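Dilamum Soft Goods Kit: README

Release notes 10th November

We've been using the hand-held gripper kit from Jundix since January, and it's a joy to work with! This folder holds our cloth handling clips plus the notes we made on the kit while recording them.

What's inside
- 400 clips, 18 of them set aside for testing
- 127 clips with written labels
- notes.txt, our running review of the kit

What we like
The grip pads are brilliant on soft fabric, and swapping them takes one small screwdriver. Our old Vogler tool used to drag thin cloth (fleece was worst).

What we'd change
The strap is too short, and the manual skips calibration entirely. Use the Benditz guide for that.

Grey fleece on the red cushions:

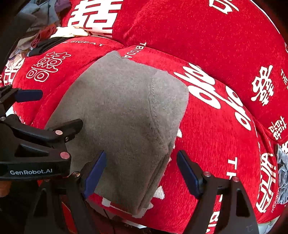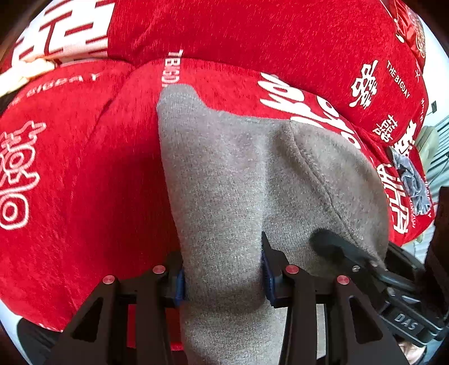

Labels give the cloth type, the surface under it and the kind of grasp. Clip 79 has a wrong surface label, to be fixed in the next release. If you spot another, please open an issue with the clip number.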